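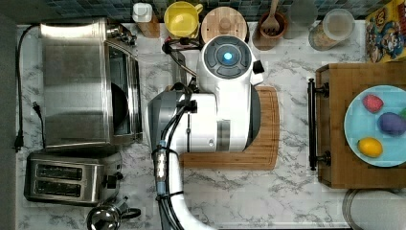 ## 3.2 Arrangement of the breakfast counter

The present section considers how small appliances and loose items share a single worktop, and what is left over for preparing food. It draws on the Ondville household survey, in which 870 respondents were asked where they cut bread, where they set down hot tins and which appliances stayed out all day. The counter in Figure 4 follows the layout which respondents named most often. Appliances are grouped at one end, dry goods stand along the wall and the middle is given over to a board.

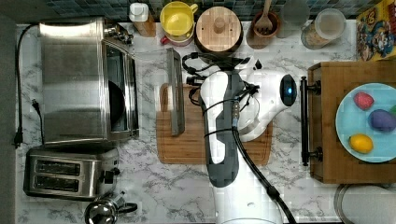
**Figure 4.** Breakfast counter, viewed from above: toaster oven, two-slot toaster and kettle on the left; mug, canisters and cereal box along the backsplash; cutting board with a narrow metal pan standing upright on it.

The grouping of the toaster oven, toaster and kettle has a clear benefit for the user, who can make toast and a hot drink from one standing position. It also has a cost. The door of the toaster oven faces the middle of the counter, so any item taken from it must pass over the space used for cutting. Magagula (Huvton working paper 12) describes this as a "shared landing area" and notes that households seldom plan for it.

Cords were treated as part of the arrangement. Plugs lying on the worktop, as at the left of Figure 4, take up space that is commonly left out of floor plans and product guides. In the Flosham interviews, carried out in February, 20 households were asked to sketch their own counter from memory, and most left the cords out altogether.

Items along the backsplash were recorded by type only. Lambert's earlier scheme placed mugs with crockery and canisters with food stores, but on a narrow counter the two are used together and are here counted as one row. The spoon is included in that row.

The board was recorded separately from the worktop beneath it. A bamboo board on a marble-patterned surface marks out the cutting area plainly, and its edge was taken as the limit of the preparation zone.

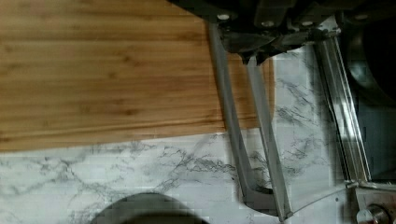
## 3.3 Recording of free surface

Free surface was defined as any part of the worktop on which a dinner plate could be set down without moving another item. The board was counted as free when nothing stood on it. Upright pans and tins were entered as occupying the whole board, following the practice agreed at Ondville.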